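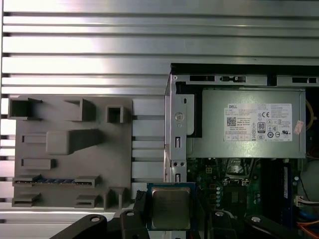

Ticket 271: Labels coming out blank after the software update

Status: Closed
Opened: 1/11/19
Product: Leltelberg Label Desk, version 4
Site: Varela packing office

What the customer told us

Thanks so much for getting back to me so quickly, and sorry in advance for the long message! We updated Label Desk first thing this morning and ever since then the shipping labels have been coming out blank. The printer hums along happily, feeds the paper, stops where it should, and there isn't a mark on any of them. The return address labels are fine, oddly enough. It's only the shipping ones. I've turned everything off and on again (twice, the second time with feeling) and I put in a fresh roll in case the old one had gone bad. We have more than 800 parcels to get out before the end of the week, so I'd be very grateful for any ideas.

First reply from support

Thank you for such a clear write-up, and please don't apologize for the length, it saves us a lot of back and forth. The return labels printing properly is a very good sign. It tells me the printer and the roll are both all right, and we can leave the hardware alone for now. Could you open the Templates page, click on your shipping template, and let me know what it says next to Text Color and next to Page Size?

Customer

Text Color says "Inherit" and Page Size says "Custom." I don't remember choosing either of those, but I did set this up back in May and I wouldn't swear to it.

Second reply from support

That's the one, I think. "Inherit" means the template takes its color from the theme, and the update switched your account to the new dark theme, where the text is white. So your labels are being printed in white on white, poor things. Please try this:

1. Go to Templates and open the shipping template.
2. Change Text Color from Inherit to Black.
3. Press Save, then close the template completely.
4. Print a single test label before you send the whole batch.

Leave Page Size as it is.

Customer

Well, that was halfway there! The address prints now, nice and dark, but the barcode is still missing. I also got a message I hadn't seen before, error 49, "linked field not found." Is that something I did?

Third reply from support

Not at all, you did everything right. Error 49 comes up when the barcode is looking for a column in your order list and can't find it under the old name. The update renamed "Order No" to "Order Number" in the Naltden import, and templates made before that still ask for the old one. Open the template again, click on the empty box where the barcode belongs, and pick Order Number from the Source list. If you have other templates with barcodes, they'll want the same change, and it's worth doing them now while you're in there.

Customer

Barcode is back! I scanned three of the test labels with the Predumano handheld and all of them came up with the right order. I've fixed the pallet template too. Thank you for being so patient with me, I'll get the batch going after lunch.

Closing note

Resolved by setting the text color by hand and relinking the barcode source. I've asked for the renamed column to be added to the update notes. The customer may reopen this ticket by replying to any message in it.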